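Section 2. Before You Order: Planning a Desk-Tidying Cell

Read this section before the purchase order goes out. Reading it afterward is traditional but costs more.

1. Fix the budget. The Zimard two-finger gripper lists at $1726, and a set of ridged finger pads is $172. Enter both. Pads are consumables, whatever your spreadsheet would prefer.

2. Measure the table. If it is made of joined panels, note where the seam runs and check that the panels sit level.

3. List everything the arm will have to handle, including the things you find embarrassing. Clear plastic deserves its own line: pens, rulers and dishes you can see through are hard on cheap cameras.

4. Pick the bin before you pick the arm. It should be open at the top, wider than the spread fingers, and a different color from the table.

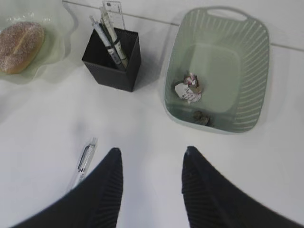

Flandia wrote to us that step 4 came too late for them, that they had bought the arm first and then gone through every bin in the Doltstead catalog looking for one it could reach into, and could we please print the step in larger type. We have asked.

5. Order 2 sets of pads. The supplier will suggest more.

CAUTION: Do not budget for food handling and trash handling with the same fingers. Pick one, or add a second gripper to the order.

NOTE: Lazăr mounting plates are sold without screws. Allow until June for the screws.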